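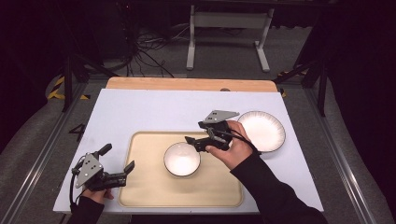

Posted by Wekesa Minja, Jan 25, 2026

Home | Forums | New Posts | Members | Search

Filed under: World Affairs > Arms Control and Treaties

Thread: Will the Plememska inspection report change anything?

Wekesa Minja wrote:
Good evening to all. I have read the full inspection report on the shell depot at Plememska, all 31 pages and the annex, and I want to ask the forum what you think. The main number is 3700 artillery shells that were on the August list and are not on the new list. The ministry says they were moved to another depot before the inspectors came, and that the transfer papers are late. The inspectors write only that they "could not confirm" this. They do not write that the ministry is lying.

English is my third language, so maybe I miss something in the tone. But to me it reads like a careful text which was made softer at the end. The summary is much more polite than chapter four. Did others have the same impression?

sarkham_reader wrote:
Same impression. Chapter four says the seals on two storage halls had different numbers than in the register. In the summary this became "minor differences in record keeping". I would not call a wrong seal minor.

tolk77 wrote:
I disagree with both of you. I worked 25 years in military logistics, in a different country, and wrong seal numbers happen all the time. Somebody breaks a seal to check for water damage, puts a new one and writes the number in the wrong book. It is lazy, yes. It does not mean that shells were sold.

Wekesa Minja wrote:
@tolk77 I did not say sold. I said only that they are not on the list.

tolk77 wrote:
Fair. But half of the newspapers say sold, and people repeat it here.

Latifa Bouazza wrote:
I have followed these inspections since the Awwad agreement was signed, and I would like to add one thing which the press did not mention. Under the agreement the host country has 40 days to send missing papers. This period is still open. So the inspectors are not allowed to use stronger words now, even if they want to. Please look at the second footnote in the annex.

What worries me more is the access. The team asked to see the rail yard and received the answer that it belongs to a private company, Skevent, and is not covered. If the shells left by train, the yard is the place where you would see it in the loading books.

sarkham_reader wrote:
The footnote explains the words but it does not explain the summary. They could repeat chapter four as it is. Nothing in the agreement forbids this.

Latifa Bouazza wrote:
You are right on this point. I suppose the summary was negotiated -- it often is.

tolk77 wrote:
On the rail yard I agree with Latifa. A private owner is a weak excuse when the only big customer is the army.

grenzland wrote:
And what happens when the period ends? A letter, then a second letter, then a meeting in Sarkham with coffee. I have no trust in this process anymore.

Wekesa Minja wrote:
@grenzland I understand, but without the process we would not have even the August list to compare with.

@Latifa thank you for the footnote, I had read over it. Do you know if the team can ask for the yard again, or must they wait for the next regular visit?

Latifa Bouazza wrote:
They can ask again one time, in writing. I have not seen that they did it. If I find the letter I will post it in this thread.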